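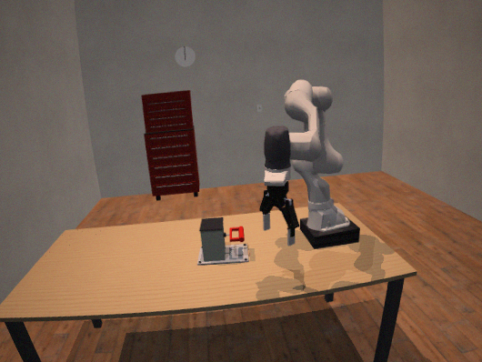 4.2. Attitudes toward the trade before and after the local ban

The second part of our study concerns the town of Worley, where the council stopped the sale of live rabbits and poultry for slaughter at the open market. The decision came into force in June, after two hearings in which residents could speak. We compare Worley with Hinojosa, a town of similar size in the same valley, where such sale is still permitted and where the market rules have not been changed for many years.

In each town we interviewed 50 households. The interviews were made at home, in the language the family preferred, and lasted around 7 minutes. We asked whether the person had bought a live animal at the market during the last year, whether the person had seen an animal being handled badly there, and what the person thought should be done by the authorities. The last question was open, and the answers were put into four groups by two readers working separately. Where the readers did not agree, the answer was discussed until one group was chosen.

Most of the respondents in Worley supported the ban, but the reasons they gave were not the ones we expected from the hearings. At the hearings the speakers talked mainly about the suffering of the animals, especially the long hours in small cages without water. In the interviews, the smell and the dirty water in the street were mentioned more often. Several older respondents said that they had no objection to the killing itself, which they had known since childhood, but that the animals were transported too far and arrived in a bad condition. We think that this difference is important for any group which wants to prepare a similar campaign, because an argument that works well before a council may be of small interest to the people living next to the market.

In Hinojosa the opinions were more divided. Support for a ban was weaker among households which keep their own hens, and these households also knew the sellers personally. A common answer was that the sellers should be inspected and not removed. Some respondents believed that inspections already take place every month. We could not find any record of this at the town office.

One question was whether the trade simply moved to another place. The shelter Prudent, which takes in abandoned and seized animals from both towns, allowed us to read its intake book. The number of rabbits brought from Worley fell after the ban, while the number from Hinojosa did not change in a clear way. However, the book does not say where an animal was sold, and a sale from a private yard would leave no trace in it. For this reason we do not treat the fall as proof that fewer animals are sold.

Figure 4 gives the share of each answer group by town. The questionnaire was the same as in the earlier Gultent survey, except for the question on transport, which was added later. The results of the two surveys can therefore be compared with some care, and this is done in Section 4.3.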